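Evaluation of the Testcombe Tabletop Arm Kit for an Introductory Lab
Student Project Report, Automation Elective

1. Background

Our department wanted to know if a low-cost arm kit could replace the older trainer used in the first-year automation lab. The old unit, a Gruvow bench arm, still runs, but spare parts are hard to find and its software needs a computer that can't go on the network. Our group was given a Testcombe kit in March and asked to say if we would recommend it.

We judged the kit on assembly, the written guide, and how well it handles a simple pick-and-place job. We did not test it with heavy loads.

2. Assembly

The kit comes in bags labeled by joint. The guide has 13 steps for the arm, and most are clear. Step 9 is the exception. It shows the wrist cable going through before the bracket is tightened, but the text says to tighten the bracket first. If you follow the text, the cable pinches and you have to take the wrist apart again. We followed the text.

The Radebe driver package that the guide recommends installed without trouble. Calibration takes patience – each joint has to be moved by hand to its middle position, and the software gives no warning if one is off.

3. Task setup

We chose foam balls for the pick-and-place job. They are light, they don't get damaged, and they roll if the grip is poor, so a bad pick is easy to notice. The target was a yellow plastic bin at the side of the mat. The arm had to pick up a ball, carry it over the rim of the bin and let go.

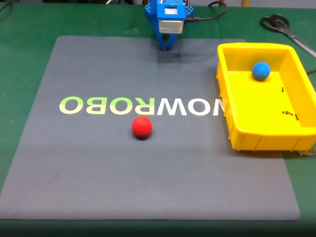
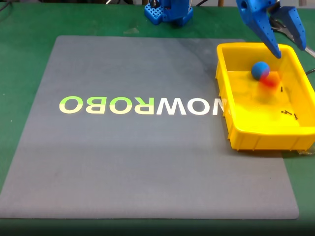
The job was run two ways. In the first, one of us guided the arm through the whole motion. In the second, the arm played back a saved motion with the ball placed by hand at the same starting point. Guided runs were easier to get right, mainly because the operator could correct the fingers just before they closed. Playback depended almost completely on where the ball was placed. A small error was enough for the fingers to push it away.

4. Problems

We had 2 problems that a lab instructor should know about.

The first is cable slack. With the arm stretched out, a tight cable pulls on the wrist and changes the angle of the gripper. Leaving a longer loop fixed this, but the guide doesn't mention it.

The second is the height of the bin. Our early saved motions were too low and the fingers hit the rim. We added a point above the bin to every motion, so the arm goes up before it goes across. This made each run slower – we think that is acceptable for teaching.

5. Support

We wrote to Zirkeck, the reseller, about the error in the assembly guide. They sent a corrected page and said later kits would include it. A question about replacement fingers was not answered by the time we finished this report.

6. Recommendation

We recommend the Testcombe kit for the introductory lab, with the corrected page added to the guide and one spare set of fingers per bench if Zirkeck can supply them. Students should start with guided runs and move to playback in the second session. The Gruvow arm should be kept for the load exercises until someone has tested the new kit with heavier parts.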